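Reference > Household > Furniture > Shelf (furniture)

Shelf (furniture)

A shelf is a flat, horizontal surface used to hold, store or display objects. It may be fixed to a wall, built into a cupboard or alcove, or supported by a frame that stands on the floor or on another piece of furniture. Shelves are found in homes, shops, libraries, workshops and offices. A set of shelves in one frame is usually called a shelving unit, and one meant mainly for books is called a bookcase.

Terms

The flat part of a shelf is called the board, whatever it is made of. The parts that hold it up are called supports, and in a standing unit the vertical supports are called uprights. The gap between one board and the next is the clearance. The distance between two supports along the board is the span. A raised strip along the front or back edge, used to stop things from falling, is a lip or gallery rail. In the furniture trade each level of a unit is a tier, so that a unit with two boards is described as two-tier even where the surface it stands on is also used for storage.

Types

Fixed shelves are attached to a wall with brackets, battens or hidden rods. A shelf on hidden rods has no support that can be seen from the front and is sold as a floating shelf. Adjustable shelves rest on pegs or clips that fit into a row of holes or slots, so that the clearance can be changed.

Freestanding units need no fixing in normal use, although tall ones are often strapped to the wall to stop them from tipping. Corner units have boards shaped like a quarter circle or a triangle. Ladder shelves lean against a wall and have boards that grow deeper towards the bottom.

Tabletop shelves are small freestanding units placed on a desk, counter or dressing table. They add storage above the surface without taking up much of it. Many have a metal frame and wooden boards.

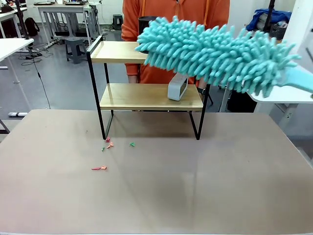 Kitchen versions are used for spices, mugs and small jars, and those sold for desks are used for stationery, clocks and papers. The boards may be of equal width, or one may be shorter than the other to leave room for taller items. Some makers sell them flat-packed, with the frame in two side pieces and the boards held by screws from below.

Materials

Solid wood is the oldest common material and is still widely used. Pine is cheap and easy to cut but marks easily. Oak and beech are harder and heavier. Plywood bends less than solid pine of the same thickness and is less likely to warp. Chipboard is the cheapest of the wood-based boards, but it sags under a steady load and swells if water gets into the edges.

Steel is used for frames and brackets, and for whole units in garages and warehouses. It is normally painted or powder coated to prevent rust. Glass shelves are common in bathrooms and display cabinets and should be made of toughened glass. Wire shelves let air pass through and are used in larders and cold stores.

Load and sagging

The weight a shelf can carry depends on the material, the thickness of the board, the span and the strength of the fixings. Doubling the span of a board makes it sag far more than twice as much under the same spread load. For a chipboard shelf holding books, a span of roughly 80 cm is often treated as the upper limit. Thicker boards, a batten along the back edge or an extra support in the middle will all reduce sagging.

On hollow walls the fixings are usually the weakest part. Heavy items are best kept on the lowest tier of a freestanding unit, where they make it more stable.

Display use

Shelves used for display are generally loaded more lightly than those used for storage. Shops place goods they wish to sell first at eye level. In homes, display shelves hold ornaments, plants, photographs and small containers, and are often left open at the back. 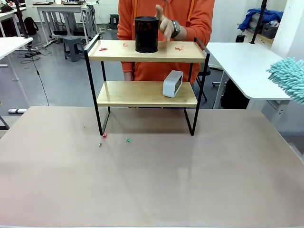
A two-tier display shelf with a black container and small red-orange pieces on the upper board.

The Adthorpe pattern is a style of display shelf with rectangular side frames that rise above the top board. It takes its name from the town of Adthorpe, where the Skirkel works made a version in batches of 500 for seaside gift shops. The raised ends act as handles and keep objects from sliding off the sides. Weton and Mosquera later sold similar units with 3 tiers.

Care

Wooden boards should be dusted with a dry or slightly damp cloth. Oiled boards need fresh oil from time to time. Screws and brackets can work loose and should be checked when a shelf is emptied for cleaning.

See also: Bookcase; Bracket; Cupboard; Plate rack

Last edited 7/19/24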